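Lokstead Red Keepsake Box with Wooden Knob
Sold by Clikosell. Maker: Lokstead
Item 154

Notes by Zanele Mkhize, Clikosell household desk

Lokstead sells this as a "heirloom quality storage solution," and we have left that line off our own listing. It's a box. It has a natural wood frame, a textured red front panel and a round wooden knob in a light tan. It costs less than most heirlooms and more than most boxes, so read on before you put one in the basket.

The red is a strong red. If you already own a red cup or a red tray it will sit beside them well enough, and if your shelf is all grays and creams it will be the first thing people look at. Lokstead's catalog calls the color "quietly warm." I would not. 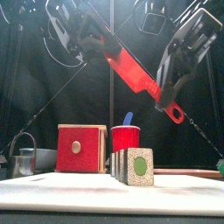 The knob is the best part. It's big enough for a child or for someone with stiff fingers, and it comes with a screw that takes an ordinary screwdriver. Mine came a quarter turn loose. I tightened it in July and it has stayed put, though I'd still check yours when you unpack it.

I am less sold on the textured panel. Lokstead claims the surface "resists everyday marks," which in my house meant it hid fingerprints and held on to flour. A soft brush gets most of it out of the grooves. A damp cloth just pushes it around. If you plan to keep the box near a stove or a craft table with glue on it, think about a smooth front instead. Dellard makes one for a little more money, with a knob I like less.

The wood frame is finished with a thin clear coat. Don't soak it, don't leave it on a wet counter, and don't trust the "kitchen safe" sticker any further than that. The base has no felt or rubber feet, so it will slide on a slick table. Stick-on pads fix this and cost next to nothing, and I can't see why Lokstead leaves them out.

Details
Frame: natural wood, clear finish
Front: red, textured
Knob: round, wood, light tan
Inside: one compartment, no dividers
Assembly: knob only
Spare knob: sold separately, item 300
Returns: 17 days, unused, in the original carton

Customer comments

Ermira Đorđević
Bought it for toy blocks. Holds fewer than I expected from the listing, and I wish there was a divider. The knob is nice. The carton was twice the size it needed to be.

Reply from Clikosell
We've asked Lokstead for a divider. They say one is planned and they've said so before. The Yook divider set can be cut down to fit with a craft knife.

Shipping
Leaves our warehouse within 6 working days. Orders with a spare knob go out in the same carton.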